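Boltden Weekender Bag
Item 2094
$89
Colors: charcoal, moss, brick
In stock, ships from Plurnstead

I'm Shabani, I run this little shop, and I have carried the Boltden on more cheap city breaks than my knees would like. I go away every December, usually on whatever fare is left over, and for years I paid extra for a checked suitcase that came home half empty. So I went looking for one soft bag that would hold three or four days of winter clothes and still squash down under a seat. I couldn't find one I liked at a price I liked, so I asked the people at Uçar to sew me one -- and then I kept changing my mind about the pockets until they stopped answering right away!

The bag weighs 900 grams empty. I know grams are a funny thing to put on an American page, but the workshop weighs everything that way and I've gotten used to it. It's a recycled nylon on the outside with a lighter lining in pale yellow, so you can find your black socks in there at six in the morning.

What I pack in mine for a long weekend: two sweaters, one pair of jeans (I wear the other), a dressy shirt for the night out, pajamas, a wash bag and flat shoes. The dressy shirt goes in last, in the zip section under the lid, folded around a magazine. There's room left for a small box of chocolates on the way home, if you don't eat it in the station like I did last year.

Details
Main compartment opens on three sides
Zip section under the lid
Outside pocket for tickets and phone
Padded shoulder strap, comes off
Sleeve on the back that slides over a suitcase handle
Water bottle pocket, on the slim side

About that bottle pocket. A regular plastic bottle fits fine. My big steel one doesn't, and I've had a couple of emails about this, so please measure yours first. I'm working on a wider one for the next batch.

Will it go on your airline as a personal item? It has on every airline I've flown, as long as I didn't stuff the outside pocket. Rules change a lot and some gates are fussier than others -- check with yours before you go.

Cleaning is easy enough. Wipe it with a damp cloth and a little dish soap, then hang it open. Please don't put it in the dryer. I did, and the strap padding came out looking like oatmeal.

You get 60 days to send it back, even if you've taken it on a trip, so long as it isn't torn. Shipping is free if you add the Prurkden packing cubes, which come as a set and fit side by side along the bottom. I was never a cube person and now I'm insufferable about them.

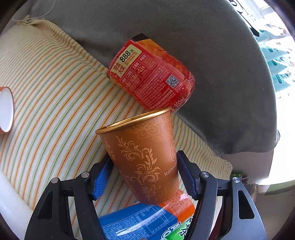
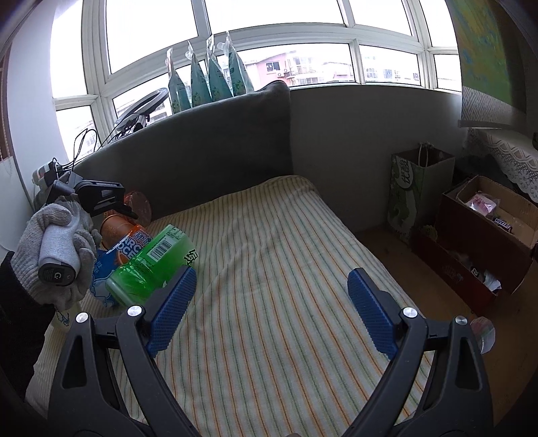 First picture: paper cup with a gold rim. Second: gray knit glove and the bed.

Questions about size or color? Write to me through the contact form and I'll get back to you in the evening, usually after eight.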